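Subject: Re: [gripper-bench] Wurker fingers on cardboard, first impressions
From: Martim Veloso
To: gripper-bench list

Lajos Gál wrote:

Hello all,
We have now had the Wurker two-finger unit on the Obura arm since June and I think we can say it is a clear step up from what we had. Grips on carton edges are solid, the wrist camera is in a much better place and the fingers look like they will last. On our last count it took hold of the box wall at the first attempt nearly every time. I would be happy for Nillville to order six more for the other cells, and I would like to put this to the list before I write it up. Does anybody object?
Lajos
[trimmed]

End of quoted message

Well, I suppose I object. Mildly, and with respect for the amount of work Lajos has put in, but I've been running the same gripper on the same arm for a good while now and I don't recognise "a clear step up". I recognise a decent gripper with a good brochure.

Let me take the three claims in the order he makes them.

Grips on carton edges. I agree that it will take hold of a single wall of corrugated board and keep hold. So would a bulldog clip. A board edge is about the kindest thing you can offer a parallel gripper: thin, flat on both sides, gives a little when squeezed. If we want to know whether this one is better than the old Flandance, we need to compare them on things the Flandance was bad at. That means round things, shiny things, things lying down, and flaps that spring back when you let go. Lajos's count has none of those in it as far as I can tell from the sheet he circulated. Every row says "box wall" or "box wall, repeat".

I would also like to know what "first attempt" means. In my own runs I had to throw out a lot of so-called first attempts where the controller had closed on nothing, opened again by itself and gone back in, all within one command. The log calls that a single grasp. I call it two, and one of them was a miss. If you filter on finger width at the end of the close you can find them quite easily, and I'd ask everyone who has numbers to do that before posting them.

The camera. Yes, it is closer to the work than the old bracket allowed, and for teleoperation I prefer it. But look at how much of the view goes to the fingers. 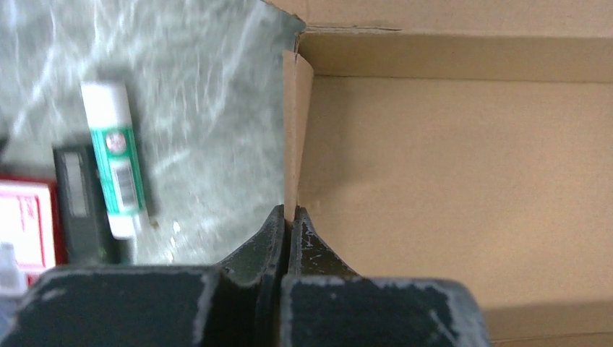

The bottom of every picture we record is taken up with our own hardware, and the part we care about most, the few millimetres just past the tips, is where the dark of the fingers meets the shadow they throw. When you are hovering beside an open box the wall fills half of what is left. There is no depth in it to speak of, only a large tan area, and my operators end up judging distance from the fold lines. On printed cartons you would at least have some lettering to steer by. We use plain ones.

I tried moving the mount back by 18 mm with a spacer. It helped with the view and made the cable foul on the wrist at the far end of its turn, so I took it off again. Obura support said they'd "look into a bracket". I have been told that before, by them and by others, and I will believe in the bracket when it has a part number.

By the way, for anyone copying my setup, leave the odds and ends on the table. I keep a glue stick and a few small objects next to the carton on purpose. A bare table flatters every detector I have ever tried, and people then write to this list in some distress when the thing goes to a real packing bench and falls over at the sight of a tape dispenser.

Wear. This is where I disagree most. "The fingers look like they will last" – last until when? Mine are scuffed down to pale material along the ridges and the tips, and there are chips near the seam. I'm not saying they have failed. They still close square and I have not measured any play. But the wear is all on the edges that do the pinching, and cardboard is more abrasive than it has any right to be. The maker's sheet quotes a finger life without saying against what, at what force, or how often. I asked. The answer I got was a link to the same sheet.

My own log stands at 2111 closes on this pair, of which some 1000 were on corrugated board and the rest on a mixture of foam, tape reels and bottles. The old Flandance fingers had soft pads which you threw away and replaced. It was a nuisance, and I complained about it on this very list, but you always knew where you were. With these you don't have a pad to change. You have a finger to change, and Wurker will sell you one in a pair only.

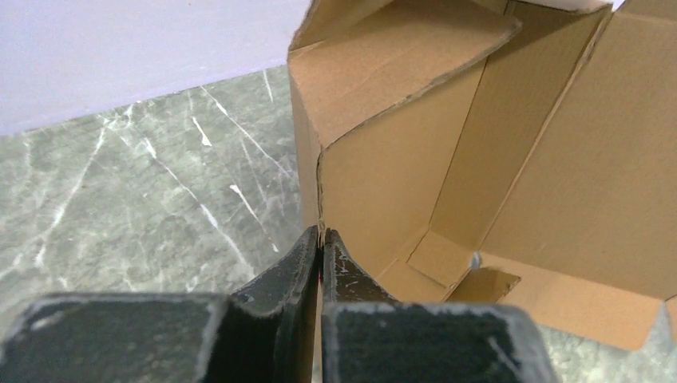 Martim Veloso

Force, then, seeing as nobody has brought it up. On a cut edge like this I can hold at the lowest setting, and I can hold at the highest, and between them I can't see any difference in whether the wall slips. What I can see is the dent. On the top two settings the corrugation is crushed flat where the tips were, and if you regrip in the same spot the board has gone soft and you start to get slips that weren't there before. Anyone testing repeat grips on one box is testing this, whether they mean to or not. So a fresh bit of edge every time, please, or a fresh box. I mark mine off in pencil.

I did the same on the Flandance for an afternoon, before it went back in its crate, and the soft pads left much less of a mark. I only have a few rows for that and I won't pretend they prove anything. But they don't point in the direction of "clear step up" either.

A few smaller things from my notes, in no particular order:

The controller reports the jaw as closed slightly before it is. If you lift straight away you will sometimes leave the box behind. I have put a short pause in.

The loose flaps on an open carton are a menace. If one is standing up inside, the arm will happily bring a finger down on it and the force reading looks just like a good grip.

Calibration drifts between a cold start at 7 in the morning and lunch. Not by much. Enough that I now do it twice.

The quick-release plate is very good and I have nothing bad to say about it.

So what would change my mind? Both grippers, same arm, same person driving, same pile of objects, and the order shuffled so that we don't all get better through the day and credit the second gripper with it. Misses counted as misses, including the hidden ones. Somebody other than me or Lajos going through the video, as we have both said in public what we think and can't be trusted. If the Wurker comes out ahead on that I'll sign for the six myself.

Until then I would ask Nillville to buy one more at most, plus a spare pair of fingers, and keep the Flandance on a shelf where we can reach it. It is much harder to send six things back than one.

Lajos, could you send me the raw logs as well as the sheet? I'd like to run the width filter over yours. I may well find there's nothing in it, and will say so here if that's the case. And what force setting were you on? It isn't in the sheet, and if you left it at the factory value then you and I have been testing different things all along.

One last question for the wider list: has anybody had third-party fingers on the Wurker plate? I have drawn up a version with a slot for a replaceable strip, but I don't want to cut metal if someone has already found out that it flexes.

Regards,
Martim

--
gripper-bench mailing list
To leave the list, reply with "unsubscribe" in the subject line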